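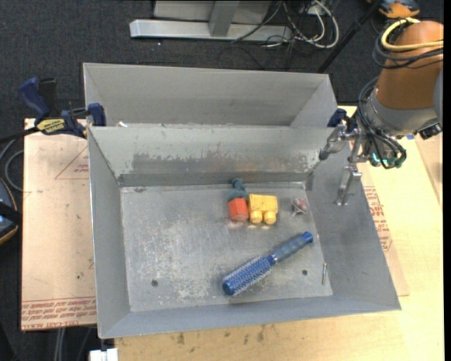 Gray sheet-metal bin, two compartments, two holes in the floor.

1/ Been meaning to write up what I learned buying used shop fixtures for the store in Gullbridge. We opened in March with a budget of $800 for everything that holds stock. Ended up spending $479.

2/ Most of it came out of a hardware place in Prostside that was closing. Bins, two pegboard panels, a counter with a drawer that sticks. They wanted cash and they wanted it gone by noon.

3/ Measure your doorway first. I didn't. The counter had to come apart on the sidewalk and go back together inside, and it has leaned a little to the left ever since.

4/ Scratches on metal don't bother me. Check the rims instead. Run a gloved hand along every edge and skip anything with a burr if kids are going to be reaching in.

5/ Prices were all over. Zapata, the restaurant supply outfit out on the county road, wanted $400 for one shelving unit. Same size, no brand, $9 at a church sale a month later. Missing a shelf, but so what. I cut one from scrap pine.

6/ Ask what the seller is throwing away. That's how I got the sign holders and a box of price rail. Half the rail was cracked. The other half is up now along the back wall.

7/ Don't repaint right away. I painted one rack the first week, rushed it, and it chipped by April. The second one I washed with dish soap, sanded, primed, and left alone over a long weekend. Still looks fine.

8/ People asked about Buvamia. Yes, I looked at their new fixtures. Nice stuff. Shipping cost more than my whole counter did, so I passed. If you need ten matching racks it probably makes sense. I needed three and they don't match.

9/ Still looking for a spinner rack for greeting cards, floor model, any color. If you're near Gullbridge and have one in a garage, message me. I can pick up most mornings before we open at ten.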